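Recount day two, quick notes before I forget

Typing this fast, got to be back at the town hall by 8.

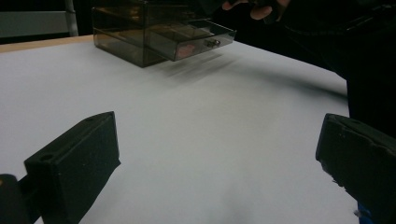
Where it stands

So for anyone who skipped my last post. Handum council seat, the east side one. Zlata Hordiienko has 3936 votes, Bilyk is way back on 2499, and that part no one is fighting over. The fight is the 707 absentee ballots that got set aside in September over the signature line. Add every one of them to Bilyk and he still loses. I know. I've had four emails telling me so.

But the petition isn't about who won the seat. It's about the rule. Bilyk's side says the clerk used the old signature rule on half the envelopes and the new one on the rest, and if that's right it touches the school levy too, and the levy was close. Really close. That's why people are sitting in a hot room for this.

The morning

Slow. Started late, missing binder. Then a long back and forth on whether the envelopes could be opened with both lawyers standing there or only one at a time. Both, in the end. Took most of an hour.

Veronika Zwahlen is arguing it for the petitioners and she's good. Doesn't raise her voice. She asked the deputy clerk when the office got the new instructions and he said he'd have to check, and she just waited. He checked. It was in an email from the week before voting and he hadn't opened it till after. You could hear teh chairs creak.

The town's lawyer came back with the point that late isn't the same as wrong. Fair, I guess? If the two rules give the same answer on most envelopes then who cares which one got used. But then show us that. Put them side by side. He said that would take time and the hearing officer wrote something down.

Stuff I'm still not sure of

Whether the levy can even be part of this. The petition names the seat only. Zwahlen wants to amend, the town says the deadline passed. My neighbor says it's up to the county now, I haven't found that anywhere in writing so don't quote me.

Also whether Hordiienko gets sworn in on schedule. She was there in the second row, said hi to people, no comment. I would of asked but she left by the side door.

Lunch was at Ustico, same as yesterday, half the hearing was in there eating soup and not talking to the other half.

Afternoon

Only caught the first part, had to get to work. They were reading the procedure manual into the record, page by page. Two of the pages were the same page. If anyone stayed to the end please leave a comment or text me, I want to know if they got to the chain of custody log.

Parking is still free behind the Skurkasard building if you're coming tomorrow. Get there early, the good seats go first and you can't hear a thing by the radiator.

More tonight if I'm awake.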